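**Salazar Room reopens 27 September 2026**

The reading room at Tralbridge is back on normal hours. The August repairs cost $2,206, and the side door no longer sticks. Some of the shelving is still to come.

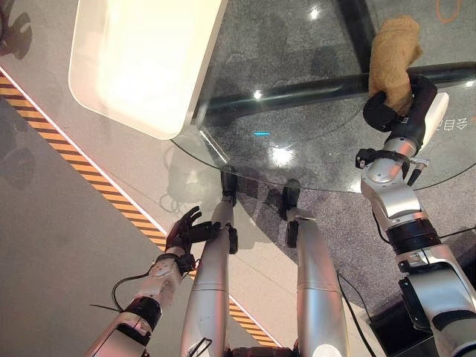 Round glass tabletop

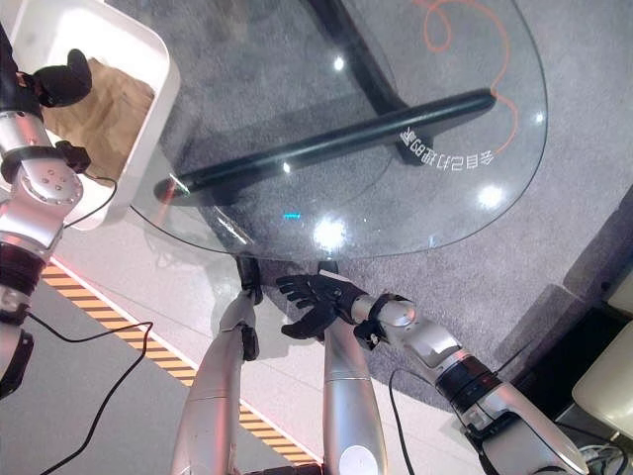 ## Book sale

We sold 442 books and still have 135 in boxes, mostly paperbacks. They are 60 cents each at the front desk until they run out. Wálter Zapata is taking donations for the spring sale. Please leave out magazines and textbooks.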